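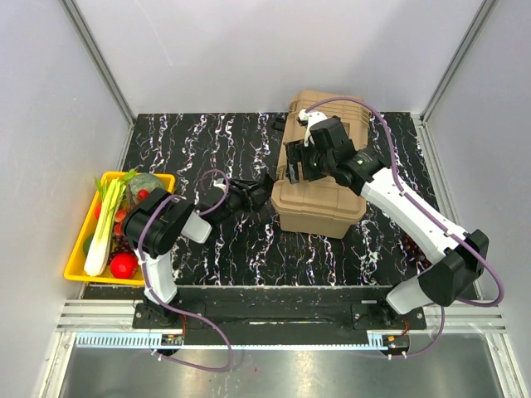 Merle Rakena says the ferry company can keep the umbrella, but she would like the left boot back, and she doesn't see why it should cost her anything to prove she owns the right one.

Her complaint was the first of many read out at last night's public meeting on the new lost property rules at the Skerik ferry terminal, which take effect in October. Under the rules, anything left on a boat or in the waiting room will be held for 30 days and then sold, donated or thrown out. Until now the policy was to put it in the back office and close the door.

The door no longer closes. A stock-take over the summer found 3,539 items on the shelves, including 924 single gloves, a wedding cake topper, most of a tuba and a set of encyclopedias that stops at M. Hard cases of every sort fill one wall. Several are locked, and the terminal has been reluctant to force them open in case somebody comes in the next day with the key.

"We had a man come in for a hat he lost when his daughter was in kindergarten," said terminal manager Jovita Ventura. "She's a dentist now. We had the hat. I don't want people to think that's normal service."

Owners will have to describe an item before they see it, a rule Ventura said was brought in after a run of people asking for "a black bag, you know, a bag." Claims can be made at the Villalobos Street window from 7 a.m. until the last boat leaves. Phone claims will be taken too, though the phone is in the back office and has to be located first.

Storage is free for the first three days. After that there is a fee of up to the price of a round-trip ticket, and this took up most of the evening. One rider asked whether a glove qualified for the child fare. Another wanted to know if he could pay to have the company keep his brother-in-law's bagpipes. Ventura said she would look into both.

Unclaimed goods in decent shape will go to a sale in the old Prerkix cannery, next to the boat ramp. Gloves will be sold by the bucket, unsorted. Umbrellas will be handed out free on rainy mornings, which regular riders pointed out is how the terminal came to have so many umbrellas in the first place.

Rakena's boot has not been found. Staff did turn up a left boot in her size, in a different color, and she has agreed to stop by and look at it. The claims window will be closed for lunch between noon and 1 p.m.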